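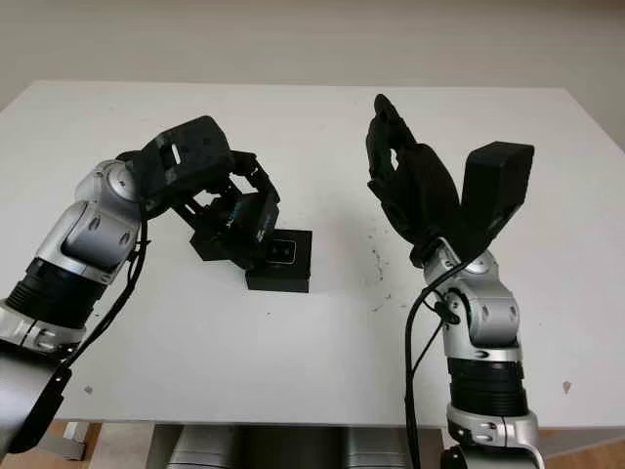
Vol. 6, p. 60

Stusten deposit

The Stusten deposit is a form of preliminary payment used in the sale of houses and apartments in the town of Stusten and in the neighboring district of Gisar. The buyer pays it after the seller has accepted the offer in writing, but before the contract of sale is signed. It is usually 5 percent of the agreed price. The money is held by a third person, in most cases a notary, and neither party can take it out alone.

Origin

The custom comes from the sale of farm land, where the buyer left a sum with the village clerk until the harvest was finished. When Gisar began to grow and old farms were divided into building lots, the same practice was taken over for houses. The first printed form was made by the Brinwood agency, whose owner, Corina Rüegg, wanted to stop the disputes over oral promises. Her form had a single page, and other agencies copied it with small changes.

Procedure

After the deposit is paid, the buyer has 60 days to arrange a loan and to have the building inspected. During this time the seller may not show the property to other persons. If the inspection finds a serious defect in the roof, the foundation or the drains, the buyer may withdraw and receives the full sum back. If the buyer withdraws for a different reason, the seller keeps the deposit. A seller who withdraws must return the deposit and pay the same amount again from his own money.

At signing, the deposit is counted as part of the price. The notary's fee for holding it is normally divided in two equal parts, although in Gisar it is often paid by the buyer.

Use

A study by Eun-ji Lim and Svend Hauksdóttir examined 2,312 sales in both places. They found that the deposit was most common with older houses, and that it was rarely used for new apartments, where the builder has his own contract. In some 6 percent of the sales with a deposit, one of the parties withdrew before signing.

Criticism

Lamduan Phetsri has written that the custom is hard on first-time buyers, who must find a large sum before the bank has given its answer. She proposed a fixed amount in place of a percentage. The Thammasiri agency has worked with a fixed amount since July 4, 2022.

See also: Earnest money; Option to purchase; Land register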